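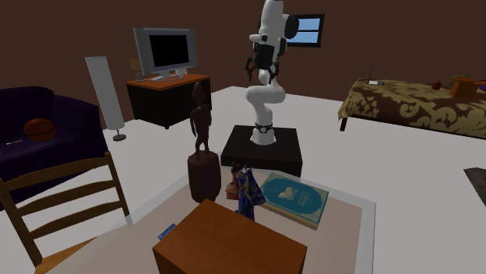 深棕色的墙，浅粉米色的桌面。

Grivlow 色名小词表

大家好，欢迎翻到我的这张小表！Grivlow 是一份中文颜色叫法的词表，收的是大家平常嘴上说的、店里标签上写的、家里老人念叨的那些词，像藏青、豆沙、驼色、鸭蛋青、老绿、月白这种。每个词配一段我自己写的说明，再配上几句用到它的例句。做它的起因挺无聊的，我想给老房子的客厅刷漆，跟油漆店的师傅在电话里讲了半天“米色”，我说的米是大米，他说的米是小米，最后送来的那桶黄得像蛋糕。桶现在还在阳台上（有人要吗）。

那之后我就开始拿本子记，见到一个颜色叫法就抄下来，抄着抄着觉得光给自己看太可惜，就整理成表放上来了。

里面有什么

现在主表里有 314 个词，例句表里有 1,000 句例句。两张表都是普通的 CSV，UTF-8 编码，用逗号隔开，例句里本身的逗号我都用全角，所以不会打架。主表有 12 列，常用的我说一下：

词：颜色叫法本身，一律简体。
别名：同一个颜色的别的说法，用顿号隔开，没有就空着。
大类：红、黄、绿、蓝、紫、褐、灰、黑、白，就这些，没有设“其他”，硬分的。
说明：我写的，口语，有时候啰嗦。
常见搭配：通常拿来形容什么东西，比如毛衣、墙、瓷器、茶汤。
年纪感：说这个词的人大概是哪一辈，取值是“老派”“通用”“新近”。纯凭感觉。
争议：是或者否，下面单独讲。
参考色值：十六进制，只有一部分词填了。

剩下几列是编号、收录时间、修改时间之类，看列名就明白。

关于参考色值，我多说两句。一开始我是给每个词都填了的，填完自己看着很得意，结果拿给家里人看，我妈说我的豆沙是猪肝，我姨说我的秋香色是芥末酱。我又换了台显示器看，好家伙，连我自己都不认了。所以后来我把没把握的全删了，留下的也只能当个大方向用。要是想拿去印东西或者调漆，请务必去看实物色卡，别来找我，我阳台已经放不下第二桶了。

有争议的词

有 94 个词的“争议”列写的是“是”。意思是至少有两拨人对它的理解差得比较远，远到会买错东西的程度。最典型的是“青”字打头的那一串，有人听了想到草，有人想到天，还有人想到黑头发。“香色”也是重灾区，年轻一点的朋友以为是某种淡粉，见过旧缎子的人会说是发暗的黄褐。“咖色”和“咖啡色”我原本合在一起，被骂过以后拆开了，因为卖衣服的人坚持认为咖色要浅一截，加过奶的。

争议词的说明我都尽量把几种理解并排写出来，前后顺序跟谁对谁错没关系，就是我先听到哪个先写哪个。

蓝色这一大类最难弄，光是深的那一头就有藏青、藏蓝、宝蓝、靛蓝、绀色、深蓝、海军蓝，每个都有人替它说话。单色的布还好办，印了花的料子就更麻烦，底子是一个颜色，花又是好几个颜色，店家多半只报底子；要是滚了边，有时候连边的颜色也算进名字里，“蓝底红边”四个字打发了事。我现在的做法是花布只收底色的叫法，花的颜色写在例句里。
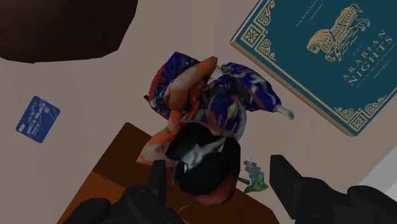
Indrek Dambrauskienė 在留言里说，藏青和藏蓝根本不该并成一条：他买线的时候两种线轴是分开放的，藏青偏黑，放远了看跟黑线没两样，藏蓝还留着一点蓝气；如果词表把它们当别名，照着买线的人回家一缝就露馅。他还建议我在“常见搭配”里加上“线”和“扣子”，说颜色叫法在这些小零碎上反而讲究得多。

说得太在理了，我当天就拆了。现在藏青和藏蓝各占一条，互相在说明里提到对方，争议列都写“是”。“线”和“扣子”也加了，不过目前只补了蓝和褐两个大类，别的大类慢慢来。

词是从哪来的

大头是我自己抄的：布店、毛线店、油漆店、杂货摊，还有家里的旧衣服标签。Plellomwood 是我常去的一家毛线铺，老板娘给毛线起名很有一套，“雨前”“灶灰”“半夜”都是她的，我征得同意收了几个，统一在说明里写了“店名用法”。这类词别的地方大概听不到，做统计的话建议先筛掉。

例句全是我自己写的，或者朋友发来、同意公开的。网上的文章我没抄，小说也没抄。例句里出现的人名都换成了“小李”“二婶”这种，地址和电话一个都没留（如果你发现漏网的，请马上告诉我！）。

怎么用

直接用表格软件打开就行。有些软件打开会乱码，导入的时候手动选一下 UTF-8。编号列请当文本读，前面的零很容易被吞掉，吞掉以后两张表就对不上了，我自己就被坑过一个下午。

两张表靠编号对应，一个词可以有好几句例句，也有的词只有一句，还有几个冷门词一句都没有，欢迎投喂。

适合拿来做的事：写东西的时候查词，给孩子讲颜色，做个小卡片游戏，练习分词，或者纯粹饭后翻着玩。有位朋友拿它做了猜颜色的桌游，叫 Sodach，一个人念说明，其他人猜词，我玩过一晚上，“灰绿”和“绿灰”那两张牌差点让我们散伙。

不太适合的：任何要求颜色准确的场合，还有研究古代服色的严肃论文。我对典籍里的叫法一知半解，表里虽然有“缃”“缁”这样的字，说明写得很浅，请去看正经词典。

已知的毛病

绿色大类偏少，主要是我自己不怎么穿绿的。
南方的叫法收得不够，粤语和闽南语的基本没有，我不会说，不敢乱写。
“年纪感”这一列很主观，我把“雪青”标成了老派，隔壁的中学生跟我说她天天用。还没改，再问几个人看看。
“肉色”这个词我想了很久，留了，但说明里写清楚它指的深浅因人而异，买袜子的时候最好直接看实物。
有几条说明写于半夜，语气比较激动，比如“荧光绿”那条。

改动

2020年7月22日：拆开藏青和藏蓝；补“线”“扣子”；删掉一批没把握的参考色值；改了“秋香色”的错别字（我居然把香打成了想，一直没人说）。

下一次大改估计要到十月，想把褐色那一类重新捋一遍，茶色、棕色、赭色、栗色现在边界很糊，Bang 布行答应让我去翻他们的旧样本册，等翻完再动手。

许可和投稿

随便用，商用也行，写一句出自 Grivlow 色名小词表就好，改过的话请顺手注明改过。投稿请写清楚词、你是在哪儿听来的、通常拿来形容什么，有例句最好，没有也没关系。如果你的理解跟表里写的不一样，也请照你的写过来，我会加进说明里，顺便把争议列改成“是”。

对了，那种“求问这是什么色”的私信我也收，就是回得慢，常常要先拿去问我妈。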